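Walking the Wolby Rim
10/06/2026

The wind reaches you before the view does. You come up through the last of the hemlocks on the Turnon side, the path turns to bare rock, and suddenly there's a cold push of air against your face and the sound of water a long way down. Two more steps and the whole of Wolby Gorge is lying open in front of you!

I've been coming to this park for 16 years and I still slow down at that corner. The drop here is 322 feet, straight down gray shale with bands of sandstone sticking out like shelves, and ferns growing on every shelf wide enough to hold a handful of dirt. In spring the seeps run over all of it and the wall shines.

Most visitors see Wolby from the parking lot at Clesach Falls, and it's a fine place to start. The falls are wide and loud, and there's a stone wall just the right height for leaning on. But the Rim Trail keeps going for another 14 miles (yes, all in the same park), and the farther you get from the lot, the better it becomes. 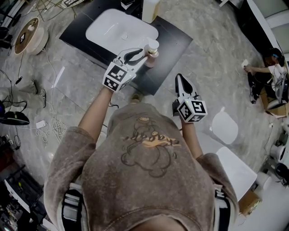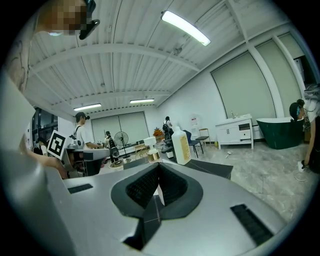
My favorite stretch begins at the Durán Steps, a stone staircase that zigzags down to the river in 367 steps. Going down is easy on the lungs and hard on the knees. Coming back up is the reverse, so bring water and take your time on the landings, where the benches look straight across at the swallows' nests. At the bottom the river spreads out over flat ledges, and in the shallow pools you can find fossil shells the size of a dime. Leave them where they are, please, so the next kid gets to find them too.

Camping is at Turnon Meadow, on the east rim. The sites along the tree line are shady and go early, but I like the ones out in the open grass, where you wake up to fog filling the gorge right to the brim and deer walking along the edge of it. There are hot showers, a small store with firewood and very good cinnamon rolls, and a loop trail that's gentle enough for strollers.

And then there's winter. The steps are closed by then, but the upper road stays plowed as far as the falls, and in February the spray freezes into a great blue-white cone below the lip. On a still morning you can hear it creak. Bring a thermos, wear your thickest socks, and stay until the sun gets over the east wall and hits the ice.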